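第六讲 抓取动作的状态机：从“能动”到“能收场”

上一讲留的尾巴是夹爪进杯口那一段，很多同学交上来的程序都是一条直线写到底：移动、下降、闭合、抬起，完事。我先不说对错，咱们今天就把这条直线拆开看。

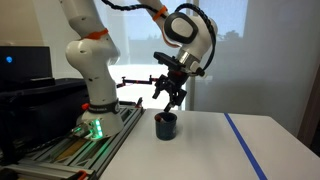

拆之前先回忆一下我们手里有什么。感知那边，Unetura 节点吐出来的是物体位姿和一个置信度；规划那边用的是 Quiroga，给它起点终点，它还你一条带时间戳的轨迹；最底下是 Trirkunier 控制层，按周期往关节发指令。三家各管各的，中间怎么串起来，就是你们写的那个状态机（作业框架里叫 Amell，名字别问我，历史遗留）。

一、为什么杯子比桌面难

桌面上抓东西，夹爪四周是空的，位置偏一点顶多抓歪。杯子不一样，指尖要伸进杯口里面去，杯壁就是障碍物，而且是贴得很近的障碍物。我自己第一次写的时候偷懒，把杯子整个当成一个实心圆柱塞进碰撞场景，结果 Quiroga 直接报无解——当然无解啦，目标点在实心体里面嘛！后来改成一圈薄壁加一个底，规划才走得通。

还有一个坑：相机从斜上方看，近侧杯壁会挡住杯里的东西，点云只剩半边。Unetura 这时候给的中心会往露出来的那一侧偏。所以置信度一定要读，不要只读位姿。课上的阈值我设的是 82（满分一百），低于它就换个视角再看一次，别硬抓。

二、状态怎么分

我推荐的分法如下，名字你们随意，边界请保持一致：

观察：读位姿和置信度，不合格就留在本状态，最多重试 3 次。
预备：走到杯口正上方，夹爪竖直朝下，张开到刚好能进杯口的宽度。注意是刚好能进，全张开会磕到杯沿。
下探：只允许沿竖直方向走直线，关掉关节空间规划，速度降下来。
闭合：用力控，不用位置控。读到接触力稳定了再往下走。
提起：原路直线退出，退到杯沿以上才准横向移动。
异常：任何一步出问题都到这里来。

很多人会问，下探为什么不能交给规划器自由发挥？你试一次就懂了。规划器眼里只有“不碰撞”，它完全可能给你绕一个很漂亮的弧线，腕部顺便转 90 度，理论上没碰，可模型误差一叠加，指尖就把杯子带倒了。窄的地方就老老实实走直线。

三、异常状态要写什么

这部分是上次作业扣分最多的，nearly 全军覆没型的，哈哈，我用词重了。常见写法是一进异常就调回零位函数。请想一想：如果此刻指尖还在杯子里，回零的第一步很可能是肩部先转，那杯子怎么办？

所以异常处理先问两件事：夹爪现在在不在杯口平面以下？手里有没有东西？在平面以下，先竖直退出来，再谈别的。手里有东西，别急着松开，退到安全高度后再决定放回去还是停下等人。判断“在不在平面以下”用正运动学算末端高度就行，别用状态名去猜，状态名有可能已经过期了。

四、线缆这件小事

腕部外面走线的话，碰撞模型里是没有线的。规划器不知道有线，它敢让末端关节一直往一个方向拧。我的做法比较土，给末端关节加软限位，再在代价函数里惩罚远离中位的姿态。土，但是好用，调起来也就两个参数。

五、调试顺序

先把控制层单独跑通，手写 2 个固定点来回走，看跟踪误差。然后接规划，目标点写死。最后才接感知。反过来做的同学，往往一个晚上都在怀疑相机标定，查到半夜发现是控制周期设错了（对，就是我读书的时候）。

日志里每次状态切换都要记：时间戳、旧状态、新状态、触发条件、末端位姿。触发条件写人话，写“接触力稳定”，别写“flag 等于真”，过两周你自己都看不懂。

课后练习

把你上次的程序改成上面的结构，在仿真里故意给物体位姿加一个水平偏移，看它在哪个状态停下来，停下来以后末端在哪里。日志和状态图一起交，代码不用打印。下一讲讲力控参数怎么整定，有空的话先把阻抗控制那一节翻一翻。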